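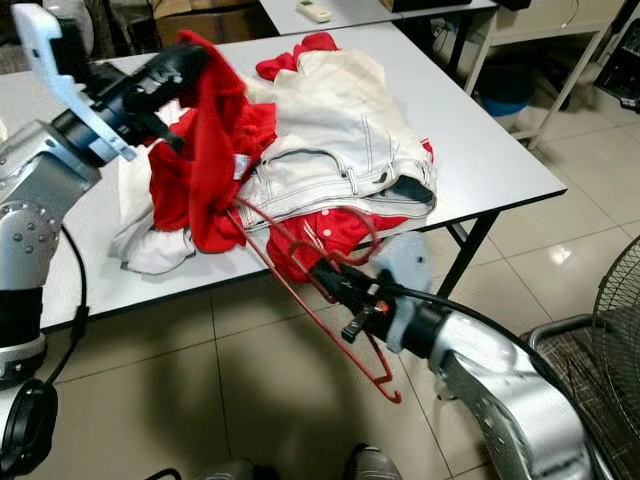 Hangers and Folding: Notes on the June Garment Sort

The seasonal sort at the Tetside clothing store begins in June, and the procedure is mostly the one used last year. Three things have changed: the order in which garments leave the pile, the way knitwear is handled, and the hanger count for each rail. Anyone who has worked a previous sort should still read the section on hangers.

Starting the pile

Empty one bag at a time onto a clear table. A full bag holds up to 37 light garments, or 19 if it is mostly coats and sweaters. Two bags on one table will slow the work down, as the lower layers get pressed and the sleeves wind around each other.

Take hold of a garment by its upper edge and lift it straight up until it hangs free. Pulling sideways drags the neighboring pieces along and tends to stretch necklines. If a piece resists, put it down and clear whatever is lying across it first. Check pockets before anything else is done. Last year's lost items included four keys, a bus pass and a set of hearing aid batteries.

Hang or fold

Hang: woven shirts, blouses, dresses, jackets, pleated skirts, anything with a lining.

Fold: sweaters, sweatshirts, jersey tops, leggings, pajamas, and all children's clothing below the size marked on the shelf card.

Knitwear was previously hung if it was thin. It is now folded whatever its weight. Sunita Tran measured several of the hung pieces at the end of last season, and the shoulder seams had dropped enough to show when worn. T-shirts may go either way, depending on which rail or shelf has room.

Hangers

Plastic-coated wire hangers are suitable for shirts and light dresses. They are not to be used for coats – the bar bows under the load and the garment slides to one side. Coats go on the wide Thorlacius hangers, which are kept in the gray crate next to the scale.

To load a wire hanger, lay the garment flat, face up, and open the top two buttons if there are any. Feed the hanger in from the hem so that the neckline is not forced over the shoulders of the wire. Bring the hook out through the neck, then close the top button. Set the shoulder seams level before lifting. Hooks all face the same way on the rail, with the open end toward the wall.

Discard any hanger with cracked coating. Bare wire leaves rust marks on pale fabric, and these have not come out with any product we have tried. Bent hangers can be straightened by hand once. After that they go in the metal bin.

Rail capacity

Each rail carries 100 hangers if the load is shirts only. For mixed clothing the limit is lower, and the figure on the end card should be followed. Leave a hand's width of free rail at both ends. The Luto rails have a locking pin at each foot, and the pins must be down before loading starts. Osvaldo Lombardi replaced the two that were missing.

Folding size

Folded pieces should match the board kept at each table. Lay the garment face down, bring both sides to the center line, fold the sleeves back along the body and turn the hem up twice. Stacks stop at 20 pieces. Taller stacks lean, and the bottom pieces end up refolded by whoever is looking for a medium.

Collection

Sorted stock for Skirnorcombe leaves at 3:30 p.m. on each collection day. Rails should be covered and labeled by 3:00. Labels go on the cover, at the zipper end – the driver reads them from that side and does not open the covers to check. Folded stock travels in lidded boxes with the size range written on the short side. Anything still unsorted at that point goes back into its bag, with the tag turned outward, and is the first bag opened at the next session.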